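Bemby driver for small serial display modules

Nov 20, 2024
By Illia Kravets

Bemby is a C library for monochrome and greyscale display modules connected over SPI or I2C. It has no dynamic allocation and needs one timer. The frame buffer is supplied by the caller and must be at least 1,908 bytes, header included.

Call bemby_init() before any drawing function. The reset line is held low for 2 ms. Boards without a reset pin should pass -1. 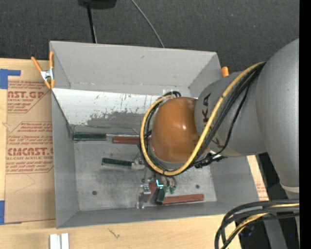
Clock rate defaults to 4,000 kHz. Long ribbon cables may need 3,000 kHz or lower; set BEMBY_CLK in the config header. Contrast is stored per panel and is not restored after sleep mode.

Known issue: partial refresh leaves the last column unchanged on rotated panels. Patch by Siobhán Hayes, under review.

Related
- Istisen font packer
- Marwat level shifter notes
- Graltthorpe breakout board, pin table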